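Section 3: Working out what to buy (and what it'll cost you)

Okay, before you start on the wiring section, have a read through this one with a pen in your hand. I wrote the first version of this guide for a friend, Na-rae Yook, who was setting up hand-held grippers at her place in Hargate and had already ordered half the wrong parts. I've tidied it up a bit, but it's still me talking, so bear with the brackets.

Prices are what I paid as of 13 January 2018. Shipping is extra and you'll want to check it yourself.

3.1 Decide how many hands you need

1. Write down the jobs you want to record. Real ones, like packing a box, folding a shirt or putting the cutlery away.

2. Beside each job, put a 1 or a 2 for how many grippers it takes. Lifting a small plush toy out of a box is a 1. Holding the box still while you do it is a 2, and you'll be surprised how often you end up writing a 2!

3. If more than half your list says 2, budget for a pair from the start. I bought a single, then a second one in October, and paid freight twice. Very annoying.

Note: A matched pair should be the same model and the same colour of finger pad. Mixing them works fine mechanically, but sorting the recordings later is a pain in the neck.

3.2 Price the whole kit

1. Start with the gripper itself. The Maeng hand unit I started on was $456, and that's the one I'd still call good value for a beginner.

2. Add the mount and camera bracket. Mine was the Amavier one at $322, which made me wince, but the cheap bracket I had before it drooped every time I turned my wrist over.

3. Add spare finger pads. Soft rubber wears at the tips first, so get 2 sets per gripper if the budget will stretch. They're the cheapest line on the whole order and the one everybody forgets.

4. Add storage. Recordings chew through a drive much faster than you'd think, and I'd rather see you buy a plain big one than a fancy small one.

5. Put something aside for props. I know, it sounds silly to have a line for pencil cases and keyrings, but you'll go through your own cupboards in a week and then you'll be at the discount shop like the rest of us.

Caution: Don't buy the extended warranty until you've read what it covers. The one I was offered left out the finger pads and the linkage pins, so basically all the bits that move.

3.3 Plan the space

1. Pick a spot with daylight if you can. A window off to one side is lovely and costs nothing. If you're working at night, add a lamp to your list.

2. Choose your surface. A table is easiest on your back, but soft surfaces are worth having too. A bed with a crumpled comforter makes you steady the box and think about your reach, and that's much closer to how people live.

3. Stand (or kneel) where you'll be working and swing both grippers through the full reach. Check your elbows as well as the tips. I measured the tips, felt very clever, and then put my elbow into the bookcase.

4. Leave room to set a gripper down between takes. Open jaws catch on blankets, so a tray or a folded towel is handy.

Caution: Keep fingers clear of the linkage arms when you squeeze the handle. They won't do you serious harm, but they do pinch.

3.4 Before you place the order

1. Ask the seller for the weight with the camera attached. The number on the product page often leaves it out. After an hour of lifting, you'll know the difference.

2. Ask how long spare parts take to arrive. Rilteo quoted me 3 weeks, so I now order pads when I open the last packet and keep a note of the date inside the lid.

3. Check that the handle suits your hand. Na-rae's are much smaller than mine and she needed the short trigger, a separate part number on the same page.

4. Save the invoice as a PDF in the same folder as your set-up notes. Section 4 asks you for the serial number and it's printed there in a much nicer size than on the handle.
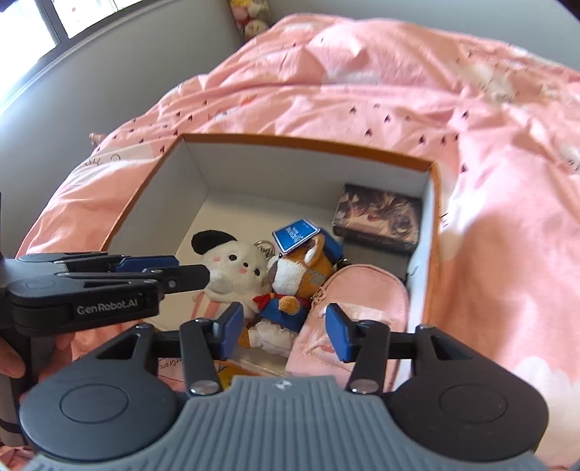
If you're still stuck between one gripper and two, go back to your list from 3.1 and try acting out the trickiest job with a pair of kitchen tongs. Do it once with one pair and once with two, and change your numbers if you need to before you send the order off.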